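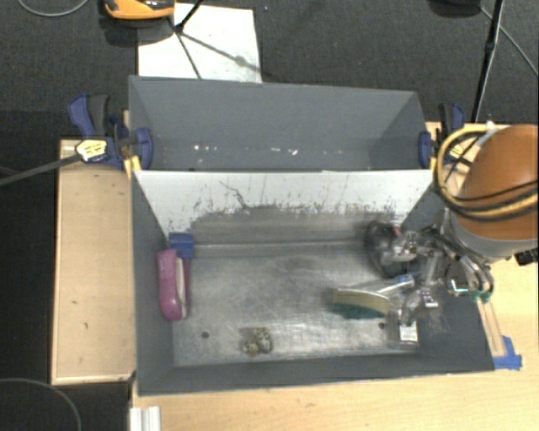
Hye-jin Gil says start with the rain plan, couples only ask about it when it's too late. Fair point, so we're doing that first and the timeline after. Swap your pages if you printed already.

WEDDING & EVENT PLANNING, UNIT 4
Ceremony and reception logistics (notes for class + the July assignment)

1. Rain plan
Decide by 10 a.m. on the day. One person decides, name goes in the plan. Not the couple.
Tent: check sidewalls are included in the quote. Often they arent.
Chairs: who moves them, how long. Time it at the rehearsal.
Text to guests, drafted ahead, saved on two phones.

2. Guest count vs. headcount
Invited = guest list. Headcount = anyone who eats, so add band, photographer, officiant if staying.
Class case, Zarville wedding: 195 invited, 135 yes. Caterer was given 135. Vendors forgotten. Discuss who should of caught it and when.
Late replies: call, don't email. Final number to caterer in writing.

3. Budget lines people miss
- cake cutting fee
- overtime for the hall (ask for the half hour rate)
- delivery both ways on rentals
- tips, in envelopes, labeled
- alterations, second fitting
Worked example from the Jeltden quote: linens $807, quoted without delivery. With delivery and pickup $962. Couple had budgeted the first number. Work out the difference and say which line you'd take it from.

4. Timeline
Work backward from sunset if outdoors, from dinner if not.
Hair and makeup always runs over. Pad it.
Family photos: written list, a cousin with a loud voice to call names.
Speeches before the main course or after, never during, kitchen will hate you.
Homemade cake: where does it sit overnight? Who drives it? Ask both questions at the first meeting.

5. Vendor contracts
Read Dratau and Priedītis side by side (handed out last time). Look at cancelation terms and who holds the deposit if the date moves. Mark anything vague. We'll go thru them in pairs.

To turn in: one page rain plan + one page timeline, same wedding. Typed. Names of vendors can be made up, times can't be left blank.

Next unit: seating charts, divorced parents, kids table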